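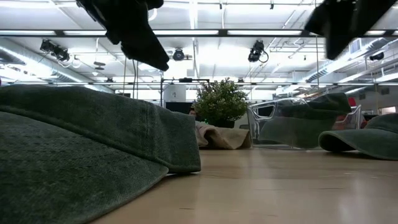
Our club had two students per station and one still ended up waiting, so ask for the second table early, writes Lau.

Bultier Sorting Bench, Class Set

A two-arm bench for school robotics clubs and student projects. Teams program the arms to pick up cloth items and place them in bins. 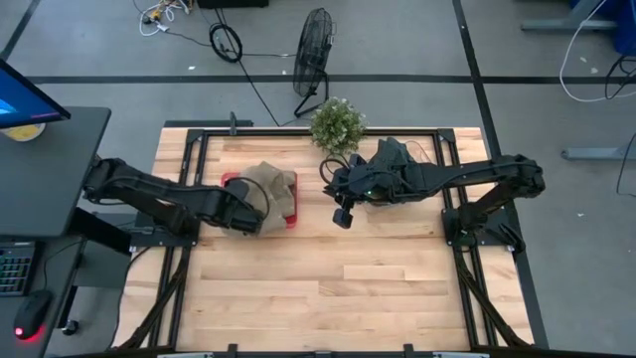 Both arms at the bench, left gripper on the cloth

The set comes with lesson cards for nine sessions — soft items first, mixed items later. 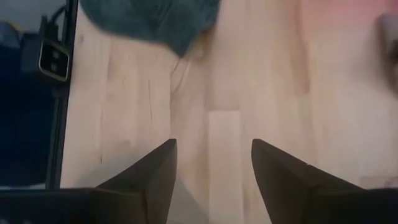
Detine says the cards for sessions 2 and 3 should be swapped, and that beginners do better with towels than with caps.

Class set: $1,868
Spare finger pair: $75
Ships from Werkden. Orders for the fall contest close in November.
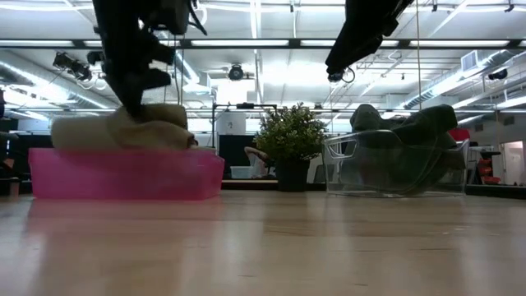

Cloth and bin exercise, two bins

Bins and cloths are sold separately.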